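Plaltstead opens its gripper bench to small shops after 117 days of side-by-side trials

PLULLANBY, Friday, November 1, 2019 – I'm Laiba Chaudhry, I run the test bench at Plaltstead, and I get to write this release myself because I've been pestering everyone about it all fall. Starting this month, any small shop or café can send us the thing they want picked up, and we'll try it on our arms and tell them which gripper did best!

We've spent 117 days comparing three grippers (two with plain parallel fingers, one with soft pads) on two different makes of arm. That came to 3334 logged picks, and 1820 of those were drinks cups, so yes, I now have strong feelings about lids. Cups taper, the lid sticks out past the body, and a grip that's fine on the lower half can squash the rim if you come in a little too high.

The bench itself is a plain white table with two arms reaching in over it, and most of our cup work happens with a lidded takeaway cup standing on a flat round base between them.
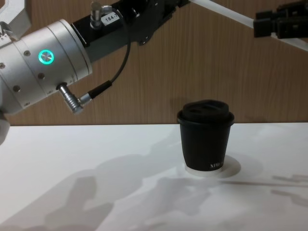
Kamonchanok Srisuk wrote the approach paths, and she was stubborn about keeping them the same for every gripper – same height, same speed, same cup position. I grumbled at the time (it meant redoing nearly a week of my runs) but the numbers are much easier to compare now. The soft pads won on full cups. The narrower of the two parallel grippers, the Clalon, was quicker on empties and a lot less fussy about where the cup was standing. We had hoped to finish the controller comparison too, but that's still going, and I'd sooner publish it late than half done.

"I came in wanting one gripper for everything and I'm leaving with two," said Imre Szalai of Frerichs, the coffee supplier that sent us its cups for the trial. "The lids were the part we hadn't thought about."

Shops can send up to 3 items per request. Please pack a few spares of each, and tell us if it'll be full or empty when the arm has to lift it. Doaa Naciri is looking after bookings, and the first bench slots are open in the second half of November.

Press contact: Tariq Tarar, Plaltstead, Plullanby. Full trial results are available on request.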